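The Langlois folding display table, reviewed after a season of craft shows

I bought this for my print stall in July and have used it at the Hedley art fair and two smaller shows. It opens fast and stays level on grass.
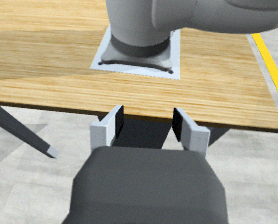
Wood grain on a tabletop

The legs lock well, but the carry strap is thin and digs into your shoulder on a long walk from the parking lot. I'd pay extra for a better one - 30 dollars would be fair.

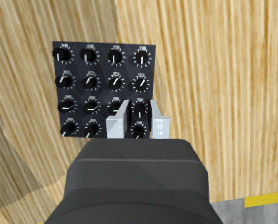 Black knobs with white pointer lines

Four stars. Manolis Xenos, October 2024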